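Software engineer, manipulation (perception + control) – Trusus

Permanent, full time. Two desks from the robots, hybrid possible after the first couple of months. Apply by the end of July, sooner is better, we read them as they come in.

Quick version: we write the software that lets arms handle clothes. Picking up, unfolding, folding, hanging. Sorting lines and repair workshops mostly, some rental laundries. We need another engineer, probably last month.

What we do

Trusus makes one product, Wostasance, a software stack that sits between the cameras and whatever arm the customer has bought. It takes in images and joint states, decides where to grab, plans the move, watches what the cloth does, decides again. Customers don't see most of it. They see a web page with a start button and a list of what went wrong overnight.

Team is four people on Wostasance at the moment, plus hardware, plus the people who talk to customers. You'd be the fifth. No one on the team does only one thing, so if you want to tune a single network for a year this is the wrong advert.

The job

Roughly in order of how soon you'd hit it:

Grasp point selection. Hems, collars, folds. Current model is decent on T-shirts and towels, poor on anything thick or fluffy. You'd own this by the autumn.

Slip and miss detection. We've got motor current and the wrist camera, nothing fancy in the fingertips. The two signals disagree more than we'd like. Somebody needs to sit down with it properly.

The planner. Called Tichý, written in C++, older than the rest and it shows. Works. Slow when the garment is hanging in the way of the elbow. Partly a rewrite, partly just deleting things.

Replay tooling. Every run gets logged and you can scrub through it, but the viewer falls over on long recordings and timestamps drift between cameras. Everyone complains about it, including whoever wrote it.

Calibration. Needs to be something a customer can do without ringing us at 6 in the morning.

Some on-call, one week in four once you're settled, paid on top. Some travel to customer sites, a few days at a time, not every month.

What we're after

Python and C++, good enough in both that you don't avoid one of them. Some time spent with a real arm, work or university or your own garage, we don't mind which. Comfortable with transforms – you'd be surprised how many interviews stop there. Basic control theory. You can train a vision model and, more to the point, tell when the data is the problem. Linux, git, writing things down.

Nice but don't worry: deformable objects, force control, real time systems, ROS 2, any front end at all. A degree is fine, no degree is fine.

Not needed: knowing anything about textiles. You'll pick it up. You will start having opinions on ribbed cuffs.

How we work

Mornings start at 9.30 with a short stand-up next to the cells, then people get on with it. Code review the same day if humanly possible. Nothing goes to a customer until it has passed the Stemelico set, our regression suite: 643 recorded runs replayed against the new build, then a smaller batch on the actual arms. Takes most of the night. If it's red in the morning, that's the first job for whoever broke it and they get help.

We keep failures. All of them get labelled with a cause, by engineers, in turns, so yes you will spend an afternoon now and then tagging dropped socks. It's the most usefull afternoon of the month.

Wrist views

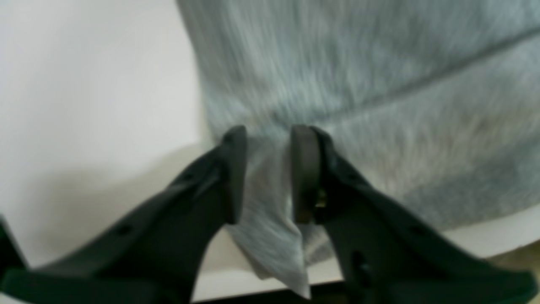
Most of your first weeks would go on the wrist view, as grasp selection and slip detection both lean on it. The model has to say which bit of cloth is held, how firmly, and what will come along when the arm moves. Easy enough with a flat towel, less so with heathered grey knit that smears into streaks and a seam so faint you could miss it. Fingertips on a fold, a pointed flap hanging under them: is that one layer or two? From a single view the current model guesses, and it doesn't know it's guessing. We'd like a confidence output that means something, and a planner that will ask for a second look when it's low. If you read that and already have a plan, put it in your application. If your plan is to throw the network away, also put that in.

Pay and the rest

Salary depends on experience, we send the band before the first call so neither of us wastes time. 300 a month towards travel or kit, your choice. Proper chair. Pension, usual holiday plus the days between Christmas and New Year. Part time at four days a week can be talked about, say so early.

We can help with visas. It's slow, tell us at the start.

How to apply

Send a CV, two pages at most, and a short note on something you got working that didn't want to work. A link to code is good, any code, doesn't have to be tidy. No cover letter please.

Then: a half hour call, a paid exercise using logged data (you do it at home, one evening, we do mean one), and an afternoon here with the arms where you'll debug somthing with us. Decision within the week after that. Everybody who applies gets an answer.

Not sure you fit? Apply anyway, or send us the question first. Use the form on the jobs page and pick "manipulation" from the list – the other options go to a different inbox and it gets read less often.

No agencies.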